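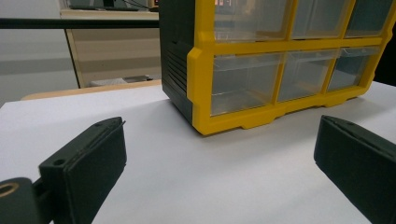 Chamado: importação do catálogo para no meio sem dar erro
Produto: Irkitz, versão de mesa
Aberto por: Gifty Amegashie
Prioridade: normal (mas se puderem olhar logo, agradeço!)
Situação: resolvido, ver o fim

Oi, pessoal! Vou contar tudo na ordem, porque já aprendi que quando resumo demais vocês me devolvem com cinco perguntas.

Cuido do catálogo da Hurnamness, uma loja de discos usados. A gente passou anos no Flerkska, que é velhinho mas aguentou bem, e em junho decidimos mudar tudo para o Irkitz. Exportei o catálogo do Flerkska em CSV, abri na planilha para conferir e estava bonitinho: 2.995 discos, um por linha, com artista, título, formato, estado da capa, estado do disco, preço e prateleira.

Aí fui em Arquivo > Importar > CSV com cabeçalho, associei as colunas e mandei ver. A barra chegou até o fim, apareceu "Importação concluída" em verde e eu toda feliz. Só que o catálogo ficou com 1.628 discos. Sem aviso, sem linha vermelha, sem nada no relatório.

O que já tentei:

9h10 - Apaguei a base de teste e importei de novo. Mesmo número, igualzinho.

9h35 - Troquei a codificação de Latin-1 para UTF-8, porque uma vez tive problema com acento. Os acentos ficaram certos (o Gonçalves parou de virar sopa de letrinhas), mas o total não mudou.

10h05 - Troquei vírgula por ponto e vírgula no separador. Piorou: tudo foi parar na coluna do artista. Voltei para vírgula.

10h20 - Reiniciei o computador. Eu sei, eu sei, mas vocês iam perguntar.

11h00 - Cortei o arquivo em dois na planilha, salvei e importei as duas metades. Entrou tudo!! Fiquei sem entender nada, juro. Achei que fosse limite de tamanho.

11h40 - Para confirmar, importei o original inteiro no notebook do Jae-hoon Yeom, que tem bem mais memória. Parou no mesmo disco.

Também olhei o último registro que entrou e ele está esquisito: o campo do título ficou gigantesco, a tela demora mais de 30 segundos para abrir a ficha e, quando abre, tem um monte de discos enfiados dentro do título, com preço e tudo. Acho que a pista está aí, mas não sei ler a pista.

Uma coisa à parte, que talvez mereça outro chamado: a impressora de etiquetas Mudaliar imprime a lombada deslocada para a direita desde que instalei o Irkitz. No Flerkska saía centrada. Se for só uma margem em algum menu, me digam onde fica que eu mesma mexo.

Anexei o CSV original e o relatório de importação. Tirei a coluna de fornecedores, que não interessa para o caso. 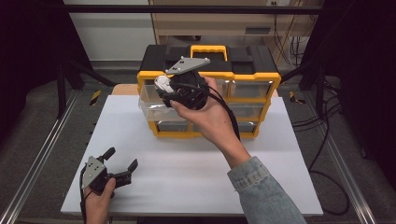 Kekeli Tsikata: Oi, Gifty, obrigado pelo relato detalhado. Abri o seu CSV num editor de texto puro e o problema são as aspas. O Flerkska coloca cada título entre aspas, mas não duplica as que já existem dentro dele. Quando o título traz a medida em polegadas, tipo 7" ou 12", o Irkitz pode achar que o campo terminou ali, ou que um novo começou, e vai engolindo as linhas seguintes até encontrar outro par que feche. Quando você cortou o arquivo e salvou pela planilha, ela regravou as aspas do jeito certo, e por isso as duas metades entraram. Você consegue ver quantos títulos têm polegadas? Sobre a etiqueta, olhe em Impressão > Modelos > Lombada > Recuo e me diga que valor aparece.

Kekeli, você é ótimo! Polegadas! Faz todo o sentido, porque foi o Obed Abugri quem cadastrou os compactos e maxis, e ele escrevia a medida no título em vez de usar a coluna de formato. Filtrei aqui e são 246 títulos com aspas no meio. Alguns têm até duas vezes, do tipo disco de 12" que vem com um 7" de brinde. O disco onde a importação empacava é justamente um desses.

Fiz assim, vou deixar escrito porque pode servir para mais gente vindo do Flerkska:

1. Guardei uma cópia do CSV original e não encostei mais nela.
2. No próprio Flerkska, em Ferramentas > Substituir, troquei 7" por 7 pol. e depois 12" por 12 pol., só no campo Título.
3. Procurei as aspas que sobraram. Eram apelidos de músicos e um título em inglês que vinha inteiro entre aspas. Arrumei na mão, com um café do lado.
4. Exportei de novo, em UTF-8, separado por vírgula.
5. Antes de importar, esvaziei a base de teste. Na primeira vez esqueci e ficou tudo repetido, tive que recomeçar.
6. Importei. Entraram os 2.995, e a ficha do disco encrencado abre na hora.

Cuidado no passo 2: se você trocar só a aspa, sem o número na frente, estraga os apelidos. Eu quase fiz isso.

Quanto à Mudaliar, o recuo estava em 4 mm. Coloquei zero e a lombada centrou, só que o código de barras subiu um tiquinho e encosta na borda de cima. O leitor lê mesmo assim, então por mim está bom, mas aviso caso queiram mexer no modelo padrão.

Agora um puxãozinho de orelha, com carinho: o "Importação concluída" em verde me custou a manhã inteira. Se o arquivo tem quase três mil linhas e entra pouco mais da metade, bem que o programa podia estranhar. Nem precisa consertar as aspas sozinho, basta mostrar as linhas lidas ao lado dos registros criados.

Latrice Rosenthal: Gifty, registrei a sugestão como melhoria separada, com o seu CSV como caso de teste. Não tenho prazo para te passar. Enquanto isso, a opção "Modo rigoroso", na última tela do assistente de importação, interrompe quando um campo contém quebra de linha, e teria parado no seu caso. Ela vem desmarcada. O código de barras encostado na borda foi para quem cuida dos modelos de etiqueta. Posso fechar?

Pode fechar, sim! Testei o modo rigoroso com o arquivo velho e ele parou na hora, com o número da linha e tudo. Deixei marcado para sempre. Se na base definitiva aparecer outra maluquice eu abro um chamado novo, para não misturar com este. Ah, e o Obed mandou pedir desculpas pelas polegadas - disse que daqui para a frente usa a coluna de formato.

Situação alterada para: resolvido
Etiquetas: importação, CSV, aspas, Flerkska, Mudaliar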